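Equipment Subcommittee, notes of the visit to Sultel
Sunday, August 23, 2020

Notes taken by Jaruwan Srisuk. Four members attended. Apologies from Joderitz.

1. Last visit
Notes from January agreed, with one change: "the tool is ready" now reads "Sultel says the tool is ready."

2. Demonstration
Sultel showed its hand-held grippers at a white table with a wire basket. The idea is that people do the work by hand with these tools, and a robot arm later learns from the recordings. We asked to see the robot arm. It is at the Clostberg site and was not part of the open day. Members felt the invitation should have said so.

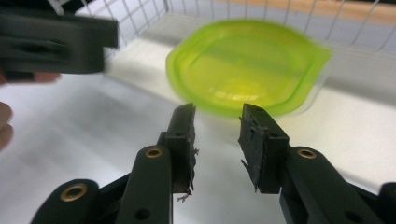
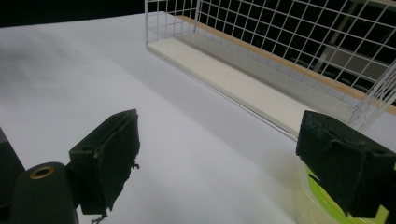 The speaker told us 2,915 recordings have been made so far. Asked how many were thrown out as no good, he did not have the number. Asked who decides what is good, he said the person who made it, mostly. Srisuk asked for both answers in writing.

3. Wear on the pads
Raised from the floor. The gripping pads are frayed along the edges. Sultel says this does not change the grip. We were given no test results to back that up, and the price sheet does not list spare pads at all. Najafi (the supplier for our current line) quotes spares as a separate item, so we would expect the same here.

4. Trying it out
Members each had a turn. Two liked it. One said her wrist was sore by the end, and she would not want to do a full shift with it. The speaker said people get used to it. How long that takes was not answered.

5. Cost
The offer is for 16 units, with training. It was pointed out that we have no work lined up for 16 units, or for four. The discount ends soon, which the members did not find a good reason to hurry.

6. Decision
No order for now. We will look again after a visit to Clostberg with the arm running, on our own parts, picked by us.

Actions
Srisuk: write to Sultel for the reject count, pad life and price of spares.
Srisuk: ask for a date at Clostberg.
All: send in parts to bring along.

Parking was not refunded. To be taken up with Sultel.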